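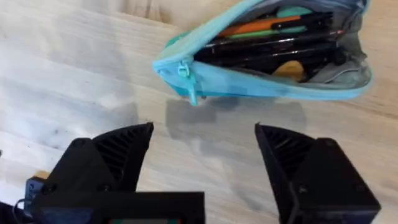
Issue 77

Friday night, kitchen table, a cup of tea going cold by my elbow, and I finally sat down to deal with the pencil case.

If you've been reading for a while you know the turquoise one. It goes everywhere with me, it has been sat on in at least two cars, and over the summer it got so stuffed that the zipper started to complain. I'd been putting this off since August. Every time I wanted one particular pen I had to dig for it, and every time I dug I came up with a different black pen, because apparently that's what I collect now. Black pens! I don't remember buying most of them. I think they follow me home from the bank.

The orange one is the one I reach for first, probably because it's the only thing in there I can find without looking twice. I use it for marking up recipes and for the wall calendar, and it's terrible for letters (I tried once, my aunt called to ask if I was upset with her). It always works its way to the top of the pile.

So, the method. I didn't have one to begin with. I just meant to tip everything out and throw away the dead ones, but then Declan Te Moana left a comment on the last issue saying he tests every pen by writing the same sentence with it, and that seemed like a nice way to spend an evening. His sentence is something about foxes. Mine ended up being "please buy onions," and I now have a sheet of paper that says please buy onions over and over in slightly different blacks. It's on the fridge. We did, in fact, need onions.

Here's how I sorted them once I got going:

The keepers. Anything that wrote on the first try and didn't skip on the loop of the y.

The maybes. Anything that needed a scribble to wake up. These went into the mug by the phone, and I will give them until the end of the month.

The goners. Dried-out markers, mostly. I know there are tricks for bringing them back and I've tried the tricks and I've had stained fingers for a week, so no thank you.

The hard part was a fineliner I bought in Gamunbridge, at the little stationery counter in the back of the Fluvari shop. It cost me $8, which felt like a lot for a pen then and still does. It has been scratchy for ages. I wrote please buy onions with it four times hoping for a better answer, and then I put it back in the case anyway. You can't be strict about everything.

Then I washed the case, or I washed it as much as I dared. Warm water, a drop of dish soap, an old toothbrush along the zipper, and I turned it inside out to get at the corners, where there was a layer of pencil dust and what I'm going to call crumbs. Csaba Kiss told me once to rub a bit of candle wax on a stiff zipper, so I'm going to try that when it's completely dry. I've got a birthday candle set aside for the job.

A few of you asked if I'd ever move to one of those roll-up cases with a slot for each pen. I had one! It was beautiful and I hated it. Everything had to go back where it came from, and I'd be standing in line at the post office trying to poke a marker into a loop meant for a pencil. I like a bag I can drop things into and zip.

Next up is the drawer under the microwave, which I opened this morning and closed again. Tibor Hegedűs has offered to come over and help if there's cake, so I'd better look at what flour I have. And if anyone has a pencil sharpener they really love, leave me the name in the comments, mine chews.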